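The robot did exactly what it was told, and I'd like that phrase retired

By Majdi Sayegh

Sometime in July, a tidying robot at a test apartment in Sidport drove its arm into a wall and kept pushing. It pushed until a fuse gave up on its behalf. The wall now has a dent you could keep soup in. The official summary, which I've read more times than I've read some novels, says the robot "performed as instructed."

I've worked with home robots long enough to know what that sentence is for. It's a blanket, and you throw it over the thing on the floor until the visitors leave.

The arm belonged to a project called Trokdale, which a small company named Moler runs with the goal of getting cups, toys and mail off your floor while you're at work. I was brought in to write up what went wrong. I wrote it up. This is the part that didn't fit in the write-up, mostly because it has opinions in it.

The task that day was to pick up a mug from a side table. The side table had been moved to another room so somebody could vacuum. A person who walks in to find the table missing says "huh" and goes looking for it. The robot had no "huh." It had a position where the mug was supposed to be, a stale map of the apartment and a great deal of confidence. It got turned around in the hallway, decided that the corner of the bedroom was the living room, and reached.

Now, I don't blame the arm for being lost. I get lost in parking garages. My complaint is with what it did next. It had a camera and the camera was working fine. Every picture it took showed walls, and it took plenty of them. At no point did anything in the software look at a picture of two walls and raise a hand.

Trokdale had passed its simulation tests, of course. It scored 99 percent, a number that appeared on a slide in a very large font. I asked to see the other 1 percent. There was a pause of the kind you get when you ask a restaurant to show you the kitchen. The failures had been filed under "navigation noise," and when I went through them, a good many were the same mistake we'd just paid a drywall guy to fix. The simulated gripper arrived at the wrong place, opened up and waited for a mug to be there.

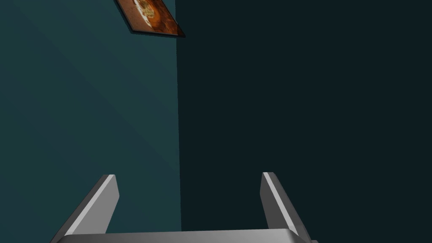 Why didn't the robot stop when it couldn't find the mug?

Stopping was never scored. The tests gave credit for a completed pickup and took points off for running out of time, so a robot that halted and asked for help got the same grade as one that wandered off and attacked a closet.

That's the whole scandal, if you want one. The people at Moler are smart and decent, and they had a scoreboard with no column for "I'm lost." You get what you score. Anyone who has ever paid a teenager by the bag to rake leaves, and then looked inside the bags, knows how this goes.

The software even had a confidence value, running from 0 to 10, that was meant to say how sure the robot was that it was looking at the right place. In the hallway it fell to 3. A 3 was supposed to trigger a stop. But a 3 had been triggering stops all spring, in every demo, in front of people with checkbooks, and it was embarrassing. So the threshold got lowered. There's a note in the change log, written by an engineer named Fernandes, that says "temporary, restore after visit." I have a soft spot for that note. It's the most human thing in the entire record.

The visit went well, I'm told.

When I brought all this up, I heard a defense that I expect to hear again for the rest of my career: simulation is only simulation. The walls in there are flat slabs of color. The light behaves itself. You can't expect a robot's trouble in a cartoon apartment to tell you much about its trouble in a real one. Fair enough, except that nobody had minded the cartoon apartment when it was handing out the 99. If the passing runs are good enough to put on a slide, the failing runs are good enough to read. You don't get to believe the flattering half of your thermometer.

And the cartoon was trying to help. It had the problem, in full color, months before the real arm met the real wall. It cost nothing. No one had to sweep up. A wrong turn in simulation is about the cheapest bad news you'll ever be offered, and it was sitting in a folder with a dull name.

There's also a safety point under the comedy, and I'd rather not let it slide past. The arm hit drywall. It was moving at a speed chosen for empty space, with the force limit set for lifting a full mug and then bumped up because somebody had a heavy mug. Suppose that corner had a crib in it, or a person bending down to find a sock. The only thing that ended the event was a fuse, and I don't want my family's safety to depend on a part that costs less than lunch.

My recommendations took up 5 pages, which was 4 more than anyone wanted. They boil down to stuff your grandmother could have written. Give the robot credit for stopping. Put the threshold back and take away the ability to change it on the morning of a demo. If the arm feels resistance where it expected air, it should quit pushing and back up. And have a person look at the failures, with eyes, before the passing rate goes on a slide.

That last one got the most pushback. Looking at failures is slow. It's dull work too, and I say so as someone who spent an entire afternoon clicking through runs in which a gripper admired the paint. But by the tenth one I understood the fault better than I had from all the charts, and by the end of the day I'd stopped needing the charts.

Moler has taken the first three suggestions and is "exploring" the fourth. The threshold is back up. The robot stops a lot now. It stops in the hall, it stops at the rug, and it stopped once in front of the refrigerator with the air of somebody who has forgotten what they came in for. The demo people hate it.

The dent is still there. I've asked them to leave it.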